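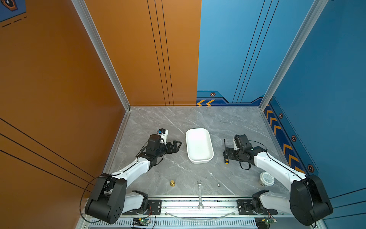

Well, November got away from us! We finished the month with 2617 usable demonstrations on the two-arm table, and I think I can still feel most of them in my shoulders. The hand tools are my favorite part of the set (a wrench on a hard tabletop is a mean little thing to pick up with parallel jaws), and the small fittings are my least favorite, so of course that's where we need more examples.

Zerrin Kozan has been after me to change the starting layout more between runs, and she's right. I kept putting the screwdriver down in the same spot without thinking, and the early Prulell model went looking for it there every single time. We now shuffle everything before each take, tray included, and stop after 60 minutes so whoever is driving doesn't get sloppy.

Erdal Tekin is training on the new batch this week. If you'd like a turn at the arms, write to me or Erdal and we'll find you a slot – beginners welcome, we want the clumsy runs too!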